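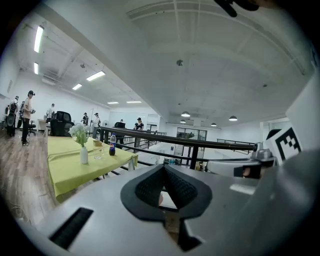

We moved the shop out of the Budach building last winter and I said I'd write up what a small business lease cost us to get out of. Short thread.

The lease was for 8 years. We left after 3. I signed it without a lawyer and I read maybe half of it.

The rent was fine. What hurt was the part called "restoration." It said we had to return the unit to its original condition. I took that to mean sweep up and patch the nail holes.

The landlord took it to mean every wall we put up, the sink, the extra outlets, and the flooring. All of it out, at our cost, before the keys went back.

There were no photos of the unit from move-in day. We had one email saying "looks good, thanks." That was our whole record.

First quote for the work came from Cemura: $1,803 for the walls and sink. Flooring was separate. I thought that was high until I called two other places and neither would come out before January.

Rillura did the floor for $893. They were done in a day and took the old material with them - ask about that, because some places leave it in a pile and the dumpster is your problem.

Then there was the sublease question. Our lease allowed one "with written consent, not unreasonably withheld." I found a tenant. Consent took so long that the tenant signed somewhere else.

If you have that clause, ask for a deadline in it. Ten business days is a normal thing to ask for. I've since seen it in other leases and no one seems to mind it.

Deposit came back short. They kept part for cleaning. I asked for the invoice and got it a week later, and it covered the hallway too. I wrote back and they refunded the hallway share.

The new place is on Pastor Street. Smaller, and the loading door is worse. This time I paid a lawyer for one hour and she crossed out the restoration paragraph and wrote a shorter one. They agreed to it the same afternoon.

I also took a video of every room before we moved a single box in, and emailed it to the landlord so it has a date on it.

A few people asked if I'd share the wording of the new clause. I need to check that I'm allowed to. If I am, I'll add it under this post.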